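Rubrique : Reportage / Machines & ateliers

Il faut sonner deux fois chez Arnumano, et la seconde plus longtemps. La journée portes ouvertes avait pourtant été annoncée en grande pompe, avec badge, café et navette depuis la gare. La navette, je l'ai attendue. Puis j'ai marché.

Le hangar appartenait jadis aux établissements Van Beek, qui y stockaient des semences. On y vient désormais voir des robots apprendre à manier le mobilier domestique, discipline où l'être humain moyen, notice en main, n'a jamais brillé non plus. Le programme s'appelle Vididbridge et promet, selon le dépliant, « l'autonomie d'assemblage à domicile ». Le dépliant compte 9 pages. Aucune ne mentionne de vis perdue.

Nous étions quelque 77 visiteurs, dont beaucoup d'étudiants et un contingent de retraités de l'industrie, public redoutable : ils ont vu passer d'autres révolutions et posent des questions sur la graisse. L'ingénieur de service répondait avec la patience d'un guide de grotte.

Vient le tour du tabouret. Blanc, en plastique, renversé, les pieds en l'air comme un scarabée résigné. Deux bras, deux pinces, et l'une d'elles qui serre la base d'un pied, là où il rejoint l'assise.

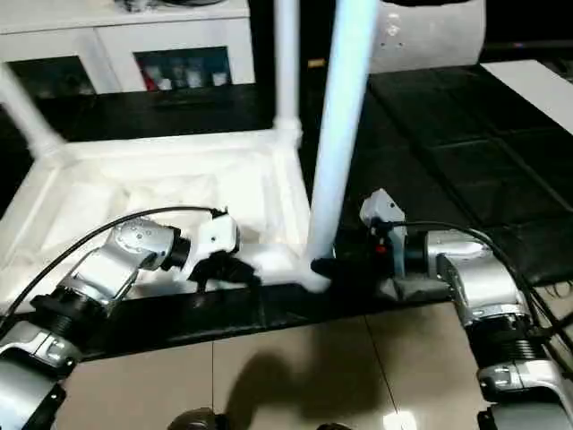

Mon voisin, ancien ajusteur, a estimé à mi-voix que son petit-fils irait plus vite. On lui a répondu que le petit-fils se fatiguerait. Il a réfléchi, puis demandé le prix. L'ingénieur a parlé de partenariat avec Ustov, de feuille de route, de janvier peut-être. Le café, lui, était servi par une dame, à la main, et sans aucun retard.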